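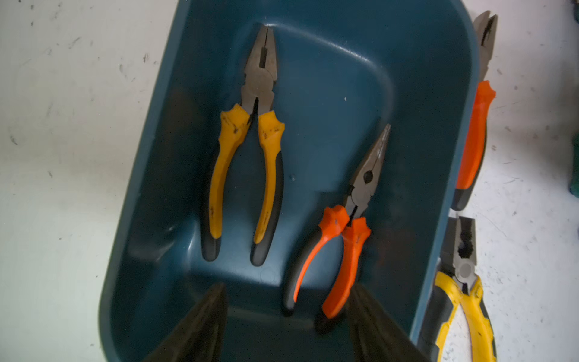

So my aunt Rohani left me the hardware store, which was news to me and bigger news to my cousin Hafiz, who had already ordered new business cards. I hadn't set foot in Odgate in eight years. I drove up in November with one suitcase and a cat who threw up twice before the county line.

The store smelled just the way I remembered – rubber, sawdust, the orange peels she kept on the radiator. Hafiz was behind the counter when I walked in, and he didn't get up.

"You don't know a hinge from a hole in the ground," he said.

I told him I could learn. He laughed so hard he had to hold on to the register.
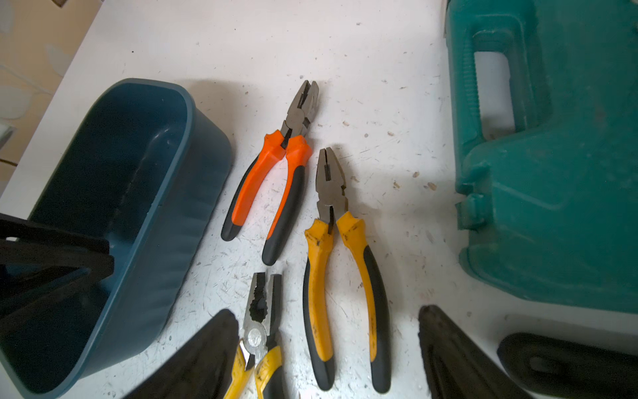 Why did she leave it to me and not to Hafiz? I asked Vandana Chaturvedi, who did the will, and she said my aunt wanted it to go to the one who would have to ask him for help.

Well, I was furious. Then I went back and asked him for help, because the furnace had quit and a man named Selim Keskin was standing in aisle 3 wanting his deposit back on a door I couldn't find.
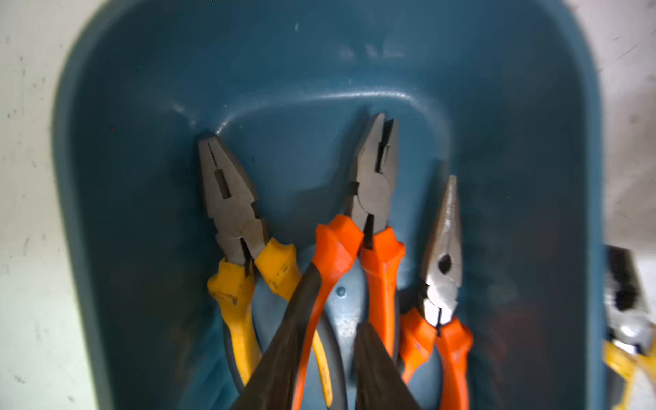 Hafiz found the door. It was behind the paint, under a tarp, with a note taped to it in my aunt's handwriting that said DO NOT SELL TO SELIM. We read it together, all three of us, and Selim got very red and said he could explain, and then he didn't.

"She was mad about the fence," Hafiz told me later. We were eating noodles on the floor by then with our coats on. "Thirty years she was mad about that fence."

"Whose fence?"

"Hers, I think."

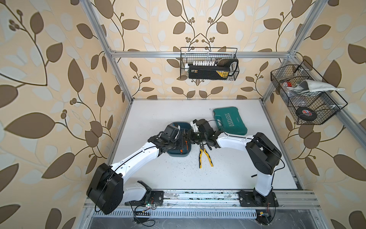

Two arms over a white tabletop, leaves on the walls behind.

I sold Selim the door the next morning. Hafiz carried one end and I carried the other, and he complained about my grip all the way to the truck.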